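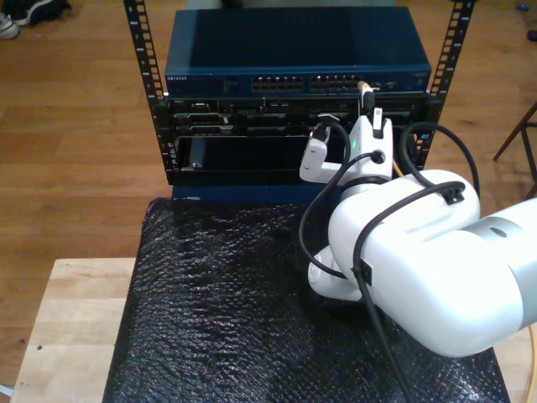 Wired or Wireless? Network Use in a Shared Student House

Project report, second year, Networks and Communication module

1. Introduction

This project looked at how people in a shared house use their internet connection, and whether running cables to the bedrooms would make a difference they would notice. Most student houses come with one router, usually by the front door, and everybody connects to it by wifi. People complain about it a lot but very few do anything about it. I wanted to find out if the complaints match what can be measured.

The house is on Brideck Road. It is a terraced house on three floors, with thick inside walls on the ground floor and thin ones upstairs where rooms have been divided. The router is in the hall. There are 7 of us in the house and all agreed to take part.

2. Background

Wifi is shared. Every device on the same channel has to wait its turn, and neighbours' networks add to the waiting. Signal gets weaker with distance and weaker again when it goes through brick, water pipes or a chimney breast. A cable does not have these problems. Each device on a switch has its own link, and the speed at one end is nearly always the speed at the other, up to the limit of 100 metres that is given for ordinary copper network cable. No run in our house comes anywhere near that.

The drawback of cable is that somebody has to put it in. Tenants are not normally allowed to drill holes or lift floorboards. We asked the letting agent, Wislow, and were told that cable could be laid along skirting boards as long as it was fixed with removable clips and taken out at the end of the tenancy.

3. Method

The work was done in February and was split into two parts.

In the first part everyone used wifi as normal. Each person ran a speed test in their own room in the morning, at teatime and late in the evening, and wrote the result in a shared spreadsheet along with anything they had noticed that day, such as a dropped call or a film stopping.

In the second part I put a small switch in the understairs cupboard, connected it to the router, and ran a cable to each bedroom. The tests were then repeated in the same way. Phones stayed on wifi throughout.

I made the cables myself from a reel. Putting plugs on was slower than I had planned for. The eight wires have to be untwisted, flattened, put in the right order and pushed fully home before crimping, and if one slips back the cable fails the test and the plug has to be cut off. Plugs cannot be used again once crimped.
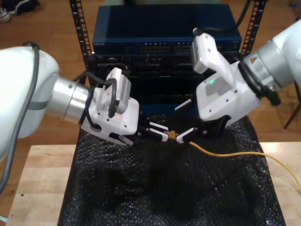
I used the T568B colour order at both ends of every cable. Either of the standard orders would have done, but mixing them on one cable gives a crossover cable, which was not wanted. I checked each cable with a borrowed continuity tester before laying it, and labelled both ends with masking tape.

4. Results

In the wifi part, the rooms on the ground floor and first floor gave steady results in the morning and poorer ones late in the evening. The attic room was the worst at all times. Its lowest reading was 2 Mbps and its best was 36 Mbps, which was recorded early on a Tuesday when most people were out.

In the cabled part, all the rooms gave close to the same reading at any one time. There was still a dip in the evening, but it was the same size in the attic as it was next to the router. This suggests that the evening dip comes partly from the line into the house and would be there whatever we did indoors.

The comments column changed more than the numbers did. Dropped calls stopped being mentioned for laptops. Two people wrote that they had not noticed any change at all. Both have rooms near the hall and had few problems to begin with.

One cable, to the back bedroom, stopped working partway through. The clip at the door frame had come off and the door had been shutting on it. I replaced the run and took the route over the top of the frame. The readings from that room for those days have been left out.

5. Discussion

For the attic the cable was clearly worth it. For the rooms near the router it was hard to justify the work. A cheaper plan for a house like ours would be one cable to the top landing with a second wireless access point there. I did not have time to test this.

There are some weak points in the method. People did not always run their tests at the agreed times, and some used a different laptop in the second part. The tests only measured speed and not delay, although delay probably matters more for calls and games. I would record both if I did it again.

6. What happened afterwards

The house voted to keep the attic cable and the one to the front bedroom. The rest were taken up and the clips left no marks, apart from a small patch of paint on the stairs which still has to be touched up before we move out.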